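How to Get the Last Bit Out of a Tube (and Use It Up at the Table)

Posted in Kitchen Basics by Aileen Fajardo
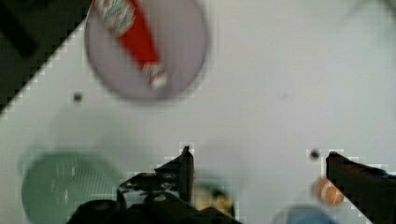
A red-and-white tube on a plate, ready for squeezing.

I grew up in a house where a tube was finished when my grandmother said it was finished, and she rarely said so. Tomato paste, mustard, anchovy paste, hand cream, toothpaste, they all got the same treatment, and when I moved to Siltdale and had my own kitchen I found I was doing it too without ever having thought about it. Then last September my neighbor Finbarr Phelan watched me at it while he was waiting for his coffee and asked me to write it down for him, so I did, and what follows is more or less that letter with the gossip taken out.

What you need

A plate (a flat one, with a bit of a rim if you have it)
A bowl of warm water
A rolling pin or the back of a butter knife
Scissors you don't mind washing
A small jar with a lid
A rubber spatula, the skinnier the better

Clear yourself a good patch of counter first. I like a pale surface for this because tomato paste shows up on it right away and I can wipe it before it stains. If your counter is old and porous like the one in my first apartment, put down a sheet of baking paper.

Step 1. Warm the tube

Fill the bowl with water that's warm from the tap. Check that the cap is screwed on tight (please do check, I have made a bowl of very weak mustard soup) and let the tube sit in the water for 3 minutes. Thick pastes move much more easily once they've lost the chill of the fridge. Anything with mayonnaise or cream in it should skip this step and go straight to the next one.

Dry the tube well with a towel afterward, especially around the cap.

Step 2. Flatten from the bottom

Lay the tube on the plate. Starting at the crimped end, the one away from the cap, press down with the back of the knife and slide it slowly toward the cap. Go easy the first time and firmer the second. With a metal tube you can fold the flat part over on itself as you go, in narrow folds, and it will stay put. A plastic tube springs back, so I hold the fold with a clothespin or one of those clips for potato chips.

If you're using a rolling pin, roll in one direction only. Rolling back and forth just sends everything to the wrong end again, and with an old metal tube it can open up a split along the side. Ask me how my favorite blue apron got its stain!

Step 3. Squeeze onto the plate

Take the cap off, hold the tube low over the plate and squeeze. For most people this is the end of it, and there's no shame in stopping now. You'll generally have a good spoonful, enough for a pan of onions or a salad dressing.

Step 4. Cut it open

For those of us who can't leave it alone, there's more. Snip straight across the tube a little below the shoulder, where it starts to narrow toward the cap. Then cut down one side and open it up like a letter. Metal edges are sharp, so keep your fingers on the outside and do the scraping with the spatula. Don't let children do this part, however nicely they ask.

Scrape everything toward the middle first, then lift it off in one go. The shoulder piece holds more than you'd think, and I run the tip of the spatula around inside it twice.

Step 5. Store it

Spoon the paste into the small jar, smooth the top, and pour over a thin layer of oil. Lid on, into the fridge, and use it within a few days. If you won't get to it that soon, freeze it in dabs on a lined plate and move the dabs to a bag once they're hard.

A note on toothpaste and creams

Steps 2 and 3 work nicely for these as well, but keep a separate plate and a separate pair of scissors for the bathroom. I don't care how well you rinse them.

What to do with the scrapings

My usual with tomato paste is a thing I picked up on a trip to Bragança, where the lady who rented us our room fried a spoonful in olive oil with garlic until it went dark and sticky, then tipped in a pot of white beans. Mustard goes into a vinaigrette; I add the vinegar to the open tube, swish, and pour it into the bowl. Anchovy paste gets mashed with butter for toast.

Finbarr says he puts his on scrambled eggs, all of it, whichever tube it came from. He's welcome to them.

Filed under: pantry, saving food, small jobs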